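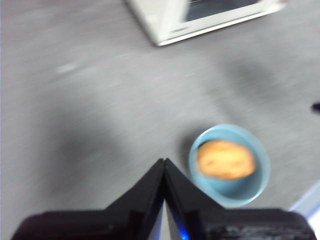 Friday, Elville bench, adhesive joints, second batch

Picked up from Jawad's notes at 10. Batch one is written off. The bond line thickness was all over the place and the shims had crept out of two of the fixtures during cure, so any strength number from it tells us about the shims and very little about the glue.

Changes for this batch:

Shims replaced with glass beads mixed into the adhesive. Jawad had a jar left over from the panel work. Mixed by hand, slowly, scraping the sides. Still got some air in it.

Surface prep is now abrade, wipe, wait, wipe again with a fresh cloth. Previously we wiped once and used the same cloth for the whole set. Water break test on every coupon before bonding. Two failed and went back for another round of abrading. Both passed after that.

Clamps are the small spring type from the Plasbridge order. The screw clamps were being tightened by feel and Wulan's feel and mine are clearly different.

Bonded 12 lap joints in one session. Work time on the adhesive is shorter than the data sheet led me to expect, probably the room. The last joints went together with material that was starting to string. I marked those with a dot on the upper adherend so they can be pulled out of the average if they look odd. If they look normal they stay in.

Room at 62 percent humidity when I started. I did not write it down again at the end and should have. Wulan Yeoh wants humidity logged at mix, at clamp and at unclamp from now on. Added three columns to the sheet.

Fillets: left the squeeze-out in place on half the set and scraped it off the other half while soft. Jawad thinks the fillet is worth a noticeable amount at the ends of the overlap. I think most of what we saw last time was misalignment. This should at least separate the two. Scraped ones have an S on the tab.

Alignment was done against the edge stop. The stop has a burr at the left end which lifts the coupon slightly. Filed it down after the first pair and rebonded that pair from scratch.

Cure is room temperature over the weekend, no oven. The oven is booked by Qiu until the end of August and the thermocouple in the small one is reading low again. Post-cure can be a separate batch.

To do before pulling:

Measure the overlap on each joint, both sides, and use the mean. Last time we used the nominal.
Tabs on the ends so the load path goes through the bond line. Offcuts of the same sheet will do.
Ask Verkus whether the replacement jaw faces for the tensile machine have shipped. The old ones slip on anything with oil on it.
Photograph the failure faces the same day, before they get stacked and rubbed together.

Open question for Jawad Chaudhry: do we count a joint that fails in the adherend as a result or as a minimum? I have been writing "greater than" next to those and leaving them out of the mean. The older sheets put them in.

Leftover adhesive is in the metal tin, lid off until it has finished reacting. Do not bin it tonight.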